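# Naylor Street kitchen opens its cupboards in Bredport

The shared kitchen at the back of the old Naylor Street hall is open again, and I went down for a nosy this February while the kettle was still being fought over. It's been shut for two months for a tidy-up, and I reckon everyone who ever left a casserole dish there has had a phone call about it!

Marisol Zavala has been running the sort-out, and she told me the cupboards were the worst of it. Every shower tea, wake and trivia night since the hall was built seems to have donated a plate or a jug and then gone home without it. Over 400 pieces came off the shelves, and 357 of them have gone back (washed, matched up where they could be, and stacked by colour, which I wasn't expecting to like as much as I did). The rest are in boxes by the side door if you think your nan's gravy boat might be among them.

The bowls have their own shelf now, low down, so the kids from the after-school cooking group can grab them without climbing on anything. That group starts back this month with Rizwan Kiani, and first up is flatbread with yoghurt. He's asked for the plain timber-look tables to be kept clear of the good tablecloths - flour gets into everything, he says, and he's the one who has to shake them out.

I had a wander around the tables while people were putting things away, and of all the odds and ends in that kitchen it's the blue bowls I'd pinch. They're such a cheerful colour against the pale wood.
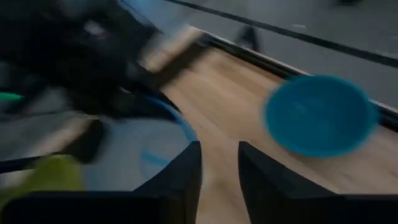
Kelly Hulme would rather see the big serving platters get the low shelf, as they're the heavy ones and she has already had one slide onto her wrist. Marisol has promised to try swapping them over after the first few cooking sessions and see who grumbles.

Hire bookings are open for the kitchen on its own or with the hall. Ring Sudheer Hegde on extension 3359 through the Narkley office, mornings are best. If you're bringing your own dishes, put your name on the bottom with a bit of tape, please - there's a roll in the top drawer next to the tea towels. The boxes by the side door go to the op shop at the end of the month.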